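How to clean a glossy black board without leaving streaks

Gloss black shows everything: water spots, fingerprints and every pass of a dry cloth. The method below works on painted or laminated panels, and takes 12 minutes for a board the size of a small desk.

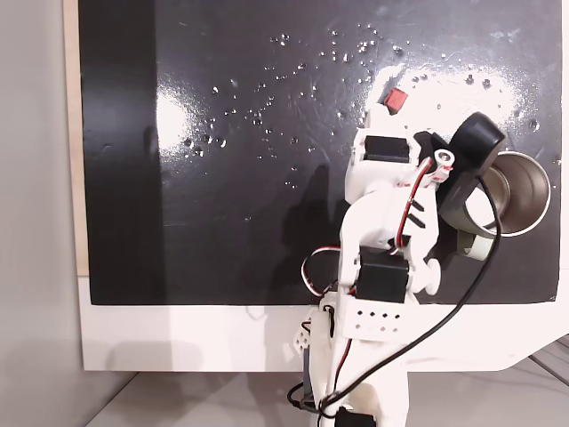 By the Bistgate workshop desk | 26 January 2026 | Home care

You will need

A spray bottle holding 700 ml
Plain water
A drop of washing-up liquid
2 clean microfibre cloths

Before you start

Lift dust off with a dry cloth, using no pressure. Grit dragged over gloss leaves fine scratches. If the board has a wooden edge, keep the spray off it.

Wetting the surface

Hold the bottle at arm's length and mist lightly. Small separate beads are enough. If the water starts to run, you have used too much, so blot it before going on.

Wiping

Fold the first cloth into quarters and wipe in straight lines from one side to the other, overlapping each pass a little. Turn to a fresh face when the cloth feels damp through. Finish with the second cloth, kept dry.

Mugs and other items should come off the board first. A metal rim can mark the gloss if it is dragged.

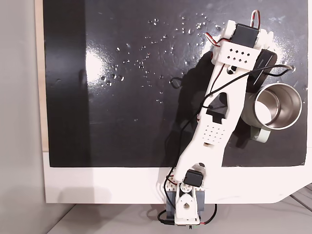 Water droplets on the black panel, with a steel mug on its side.

Checking for streaks

Look across the board from a low angle with a window or lamp on the far side. Smears show up along the edges of the glare. Breathe on any that remain and buff them with the dry cloth.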